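Talking to Efe Bako about the Eltatow crossing, and what comes after it

Written up quickly from a long call, so forgive the jumps. December 2020.

Efe Bako picks up on the second ring and is already mid-thought. Something about trucks. Then, "Sorry, hello, yes. Go."

He spent most of the fall in and out of the Eltatow district, first as a monitor for a small aid group called Justier, then on his own money after the contract ran out. His subject is the truce line. Who holds it, who says they hold it, who gets shot at when the two don't match.

I asked where things stand. Long breath.

"The map is old. The map everyone prints is from before the November pullback and it shows the government holding the whole river road. They don't. They hold the two bridges and a gas station. At night they hold the gas station."

And the rest?

"The rest is whoever's there. You go in the morning and it's a police post with a flag. Go back after dark, there's a blanket over the sign and some kid with a radio asking what you're doing out. Same building. Sometimes I think same kid."

He wouldn't name the group. There are at least 3 claiming the valley by his reckoning, and he says putting a name on the wrong one gets people in trouble in villages he still has to visit. Fair enough. The ministry uses the word remnants. Bako hates that word.

"Remnants of what? They collect tax. They took a share of the walnut harvest, they gave receipts. I've held a receipt. It had a stamp."

We talked a while about money, which he thinks gets ignored next to the shooting. The toll at the Nnaji junction was 20 for a loaded pickup before the pullback. It's now 1000 if the driver is from the far bank, and drivers from the near bank pay nothing, or say they pay nothing. So goods move to near-bank drivers, and the far bank gets flour late and at a bad price. "That's the war right now. It's a flour war. You can't film it."

What about the families who left?

Pause here, he was looking for a paper. I could hear drawers.

"994 on the school list. That's the list kept at the school at Soveo, people sleeping in the classrooms. It's only who signed. Plenty won't sign, they think the list goes to somebody. I signed as a visitor and the man behind me left the line."

He got me a second number, for Şükran Kozan, who taught at that school until it filled up with mattresses and now more or less runs the place. I reached her the same evening. The connection was bad, and I've left gaps where I lost her.

Kozan is less interested in who holds what. "They ask me this every time, journalists. Which side is the road. I say, the road is closed when the bus doesn't come. Today the bus came."

Had anyone from the government been to see them? Yes, once. A deputy something, with a car in front and a car behind. He promised stoves. "We have pipes. They sent the pipes first. So we have very good pipes."

She laughed at that, then stopped, then told me about a boy of nine who won't sleep on the side of the room with windows. She has moved him and his mother twice. The other mothers complain about the space. She moves them anyway.

I asked if people want to go home before spring. The line dropped out for part of the answer. What I have is: "...want, of course want. But the ones who went to look came back the same day. They don't tell the children what they saw. Somebody is living in my cousin's house. Somebody cooks in it."

Back to Bako, who called me again the next morning because he'd been unhappy with how he put something. He wanted it on record that he doesn't blame the local police. They've had no pay since the pullback, according to him, and the officers who stayed are mostly men with parents too old to move. "If you write that they melted away, I'll be angry. Some of them are still standing there. Badly armed and standing there." 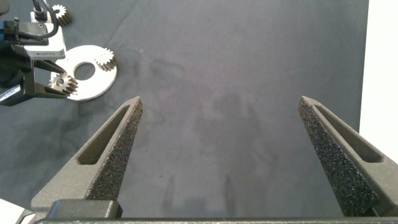
On the talks he is gloomy. A second round has been floated, same hotel, same delegations. He thinks the agenda is wrong from the top. It opens with prisoner lists and puts the road last, and the delegations fly home before they get to the end. It happened in the first round. He'd flip it. Road first, tolls in writing, one set of monitors with permision to be out after dark.

Would either side accept night monitors?

"No. Not this winter. But make them say no in the room, with the door open. Last time nobody asked, so nobody had to refuse."

I pushed him on whether the capital even wants the valley back. It's poor, it's far, and the vote there never went the governing party's way. He didn't take the bait, or only half.

"They want the bridges. Ask them about the bridges and they wake up. Ask about Soveo and they look for there glasses."

He's going back in once the pass is clear, by bus if the bus is running. Kozan has given him a list: stove parts, notebooks, batteries, children's cough syrup, a decent lock for the storeroom. He read it out to me, then read it again to check he had everything, and then he had to go because someone was at his door.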